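Yorath Household Waste Notes
README, version 2

Contents of this folder

Yorath is a set of written records about small household bins: what goes into them, how they are lined, how full they get before somebody empties them, and what comes out again at the sorting table. It was put together by Wevus from homes on the Semier estate. Collection began in October and the files were closed on 27/01/2024.

The main file, items.csv, has 2,794 rows. One row is one item put in a bin. After duplicates and blank entries were taken out, 2,490 rows were left, and these are in items_clean.csv. Use the clean file unless you are looking into how the entries were made. A third file, bins.csv, has 202 rows, one for each bin.

Columns in items_clean.csv

item_id: running number, not reused after a row was removed.
bin_id: matches bins.csv.
material: paper, card, soft plastic, hard plastic, metal, glass, food, textile, mixed, unknown.
state: flat, folded, crumpled, torn, whole.
print: none, plain text, code, text and code.
note: free text, often empty.

Columns in bins.csv

bin_id: as above.
room: kitchen, bathroom, bedroom, hall, living room, other.
shape: round, square, oblong, other.
lid: yes or no.
liner: none, carrier bag, bin bag, paper bag.
liner_colour: as written by the household, not tidied. "Grey", "dark grey" and "greyish" all occur.
floor: wood, tile, carpet, lino, other.

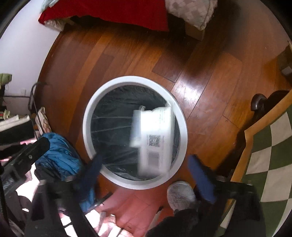

Soft plastic packaging gave the most trouble when the columns were agreed. It springs back after being squashed, takes up more room than its weight suggests, and was entered under mixed in a good many early rows. The rule now is that a wrapper goes under soft plastic if it is plastic all over, whatever is printed on it. State is recorded as it lies in the bin, so a white plastic package like the one in the round bin is crumpled, even if it could be smoothed out later. With a square code and a block of print on it, the print column would read "text and code". The words do not have to be legible for this.

The liner is never counted as an item. It has its own column in bins.csv and should be left out of any total for soft plastic. Where a household used a carrier bag as a liner and later threw the bag away in another bin, it is an item in that second bin.

Known problems

Food waste is under-recorded. Many kitchens on the estate have a separate caddy, and caddies were left out.

Bathroom bins are few, and most of them have lids, so the two columns should not be compared without care.

The floor column was added late. Older rows have "other" where the answer was never asked for. It will be corrected if the sheets are found.

Weights were taken in some homes with kitchen scales of different kinds. They have been removed from this version.

Related files

The Reltby list of packaging terms is in the docs folder. The material names above follow it, apart from "mixed", which Reltby splits in two.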